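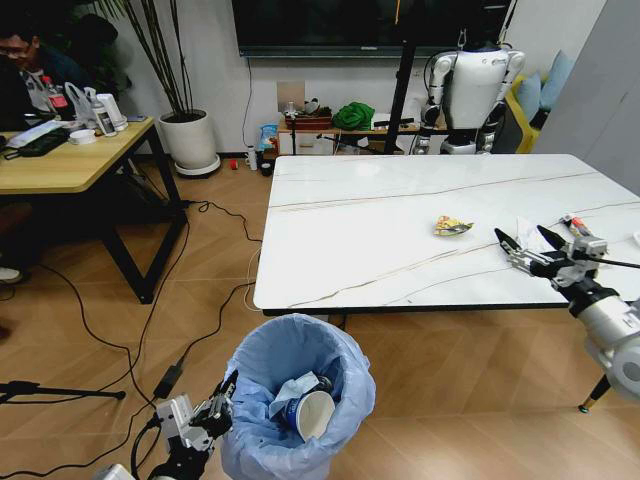

Where does your trash go after you drop it in the bin? Many children think it goes "away," but there is no place with this name. Every wrapper and every tissue must go to some real place, and it starts its trip in your own room. Think of a table after a snack. There may be a crumpled wrapper on it, yellow with green and red, and a white paper cup may already lie in the bin, tipped on its side, in the light blue bag.

29th December
By the Ginska Children's Page

Print this page | E-mail this page

First, the bag. A bag keeps the bin clean and makes it easy to carry everything out together. Fold the edge of the bag over the rim, all the way around. Then the bag does not slide down when something heavy falls in.

Second, the sorting. In the town of Hinberg each home has 2 bins. One is for things which can become new things, such as drink cans and clean paper. The other is for things which cannot, such as used tissues and most snack wrappers.
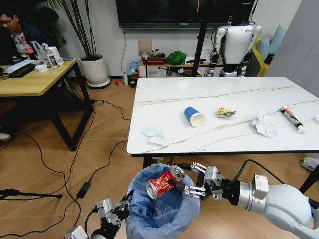

Cans are special because metal can be melted and used again many times. At the Jisgate sorting hall, 3,000 cans are pressed together into one big block. The block goes by truck to a factory, where it is melted in a very hot oven.

Paper is different. It is made of tiny threads called fibers, and each time we recycle it the fibers become shorter. At Jisgate they say that good paper can be used again 6 times. After this the fibers are too short to hold together.
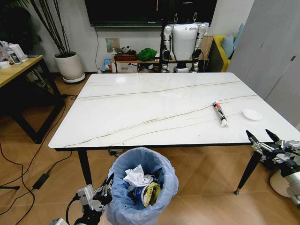
Clearing a table is easier when you take the small things first. Paper and wrappers are light, and they fall on the floor if somebody opens a window. A plate is not trash, of course, so a small round white one like this can stay on the table until the end, and then you carry it to the sink. Look also for tiny dark bits on the white top. Wipe them into your hand with a cloth.

Print this page | E-mail this page

Comments (3)

magagula_class2: We read this in class. The children ask how heavy is the block of cans?

greenbean: My son now folds the bag over the rim every time. Thank you!

reader from Hinberg: Please write also about glass.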